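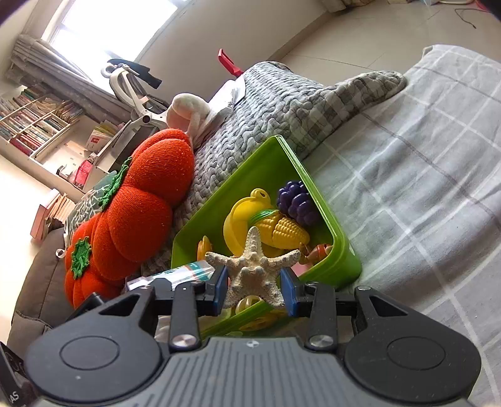

Blue finger pads closed on the starfish

Finger pads creeping on a hand-held gripper – glue or replace?
Posted by Leandro Aravena, Oct 2, 2023

I've been picking up toys with a two-finger gripper and the blue pads have started to slide toward the tips on me. Smooth, hard things are the worst. I wiped the pads with rubbing alcohol and it got better for 20 picks or so, then went right back. Should I glue them, or is something else loose?
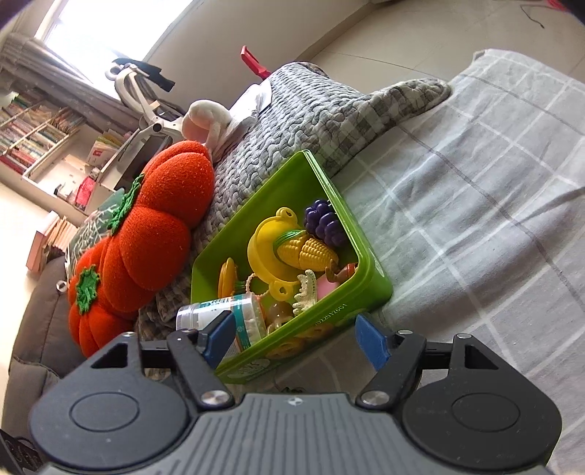

Fingers open over the green box of toys

Graciela Cabral
Please don't glue them yet! I had the same thing on mine and it was the pivot screws on the linkage. One had backed out a little, so the finger twisted every time I squeezed and dragged the pad along with it. Open the fingers wide, wiggle each one sideways and feel for play. Snug the screws by hand – small driver, no power tool – and stop as soon as the wiggle is gone. Mine have stayed put for 13 days.

Maximiliano Iturra
just buy new pads, they're cheap

Etelka Dudás
Graciela is right about the screws, but check the pads too. If the back feels slick or the edges curl up, swap them, and do both fingers together or the grip goes lopsided. I keep a spare set from Nitine in a drawer and log every change (last one was at 1,556 picks).
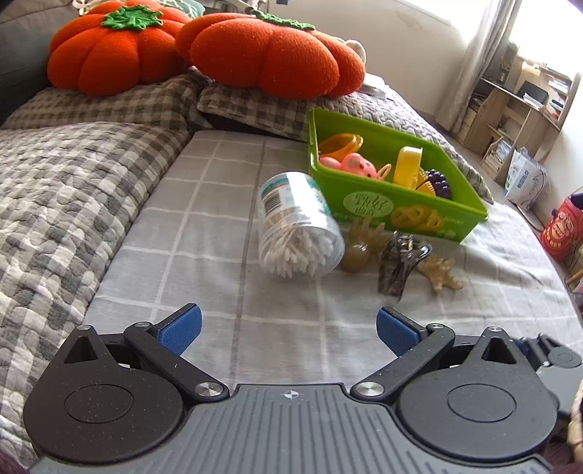
Can I put threadlocker on the pivot screws?
A tiny drop of the removable kind is fine, on the threads only, and leave it overnight before you squeeze anything.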